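Niltwood Table with Chevron Top
Made by Guerreiro, sold from our showroom in Stirnstead and from the Memurthorpe store

Price: $1,000, tax included
Delivery: free inside Stirnstead, other places on request
Availability: made to order, next group of tables is ready in April

Product information

The Niltwood is a wooden table for people who have one room for many things. In the morning you eat at it, later you work at it, and in the evening it holds the book and the glass of water. We made the first one for a small flat where the table had to stand close to the bed, and this is still the place where many of our customers put it.

The top is the main part of the table. The grain is laid in a chevron, so the lines come together in V shapes. The front edge is curved. If you walk past it many times in a day, in a room where there is not much space to walk, you will be glad for the curve, especially at the height of the hip.

The surface has a light satin finish. It gives a small shine when the light comes from the side, but it is not a mirror. We tried a glossy lacquer two years ago and we stopped, as it showed every finger.

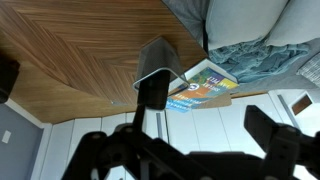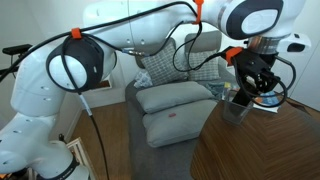
Wooden tabletop in both pictures. The first shows the chevron grain and the curved front edge.

Using the table

You can put on it what you would put on any good wooden table. Books, a lamp, a small stand for papers or for a tablet, all of this is fine. Under things with hard feet, for example acrylic or metal stands, we recommend felt pads. Please do not pull such things over the surface, lift them.

A printed paper or a book cover with strong colours should not lie on the wood when it is wet. The colour can go into the finish and then it is difficult to take out. A piece of flat cardboard below is enough protection while you are painting or gluing something.

Hot pots need a trivet. A cup of tea does not, if you do not forget it there for the whole night.

Care

Wipe with a soft cloth, a little damp, and always in the direction of the grain. With a chevron this means you change the direction at the middle of each V, and after a few times your hand does this alone. Dry it after. No bleach, no powder, no steam.

Once in a year you can use our care oil. Use a thin layer, wait 20 minutes and take away what is left with a clean cotton cloth. One bottle is enough for several years.

Strong sun changes the colour of wood. If the table stands near a window, leave the same object not too long in the same place, or you will find its shape on the top in summer.

Assembly

The table comes in one box with the legs separate. You need 2 persons to turn it over, the top is heavier than it looks. Put it upside down on a blanket, fix the legs by hand first and use the key only when all of them are in. The key is in the bag with the screws. Keep the key, you will want to tighten the screws again after the first month.

For a table beside a bed, we advise to leave 400 mm of free floor on the side where you get up. Please measure with the bedding on, not only the bed frame.

Questions we often receive

Is every top the same?
No. It is wood, so the grain and the tone are different from one table to another, and also between the pieces of one top. If you want to choose, come to the showroom and we put your name on the one you like.

Can I buy only the top?
Yes, write to us for the price. You have to tell us which legs you will use so that we can drill the holes in the correct place.

Can the edge be straight?
Not in this model.

Do you repair scratches?
Small ones you can do at home with the care oil. For deep ones the top comes back to the workshop, and Américo Torres, who finishes all our tops, will look at it and tell you the cost before he starts.

Returns

You can return the table if it was not assembled. Please keep the box until you are sure. Tops ordered alone are drilled for you and cannot be returned.

Price and information on this page last checked March 13, 2026.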